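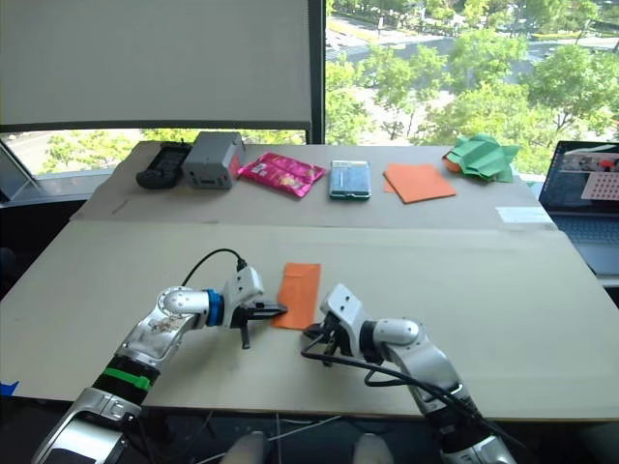 An orange sheet on the cardboard-covered table, with the back shelf behind it.

Interviews > Makers > Paper and card

I've wanted to talk to Drita Milošević about tables for ages. That sounds a bit mad, I know, but anyone who has been to one of her paper folding evenings at Hovland will back me up. She talks about work surfaces the way my uncle talks about carburettors.

We sat down over tea in March and I got as far as "so, why cardboard?" before she was off.

"Because it's kind," she said. "You put paper on a shiny tabletop and it skates about. You put it on card and it stays where you left it, more or less. And you can crease on it, because there's a tiny bit of give underneath your nail."

She covers everything in the stuff. The main surface first, then a second board, raised up at the back, which she calls the shelf even though it's really just more card. I asked whether the shelf was for finished pieces. She laughed at me (kindly).

"It's for whatever was in your hands when you came in! People arrive holding things. If there's no place for the things, they end up on the paper."

So the shelf collects stuff. There's a black handheld remote or controller on it, a grey boxy thing that looks to me like a battery pack, and a pink snack bag lying flat and a bit crumpled. I asked about her rule on food and she went slightly shifty.

"Snacks stay at the back. I'm not a monster. But if I find a greasy thumbprint on a clean sheet, I'll want names."

The paper itself comes from a supplier called Rornitz, in packs of 300, and she is very particular about the colour. For teaching she likes orange best. White shows the folds but gets lost under bright lights, she says, and dark blue hides everything, so beginners end up squinting and getting cross. Against pale card, a small orange sheet is easy to find and easy to line up.

"Look at how people put it down," she told me. "Hardly anyone puts it straight. It's always at a little angle. I used to go round nudging every one of them square and Edvin told me to stop it."

Edvin is Edvin Løken, who runs the evenings with her and joined us halfway through with a plate of toast. He's been folding for 11 years and claims to have finished nine models he's properly happy with.

"Eight," said Drita.

"Nine, the heron counts."

They didn't settle it, and I've been told to print both versions.

Edvin's view is that the angle doesn't matter until the first crease. "You hold one corner, you bring the other side over, and that's the moment to be fussy. Before that, let the paper lie how it likes. New folders use up all their patience on getting ready."

I had a go myself while we were talking and made something they agreed was a boat. My creases were fine, apparently, but I'd pressed too hard at the start. Drita does the first fold with hardly any pressure, checks the corners, and only then runs her nail along it. She made me do it again, and then again with my eyes shut, which I really didn't expect to enjoy as much as I did!

What about replacing the card, I asked – doesn't it get tatty?

"It gets dents," Drita said. "Dents are all right in the corners. In the middle I can't stand them, they come through in the paper. So we swap the front piece when it annoys me and leave the back one alone."

"It annoys her quite often," said Edvin.

They start a new beginners' run at Hovland after the summer, two hours a session, with paper provided. Bring short nails or long ones, Drita doesn't mind, but leave your rings in your pocket.

Contact us | Copyright | Back to top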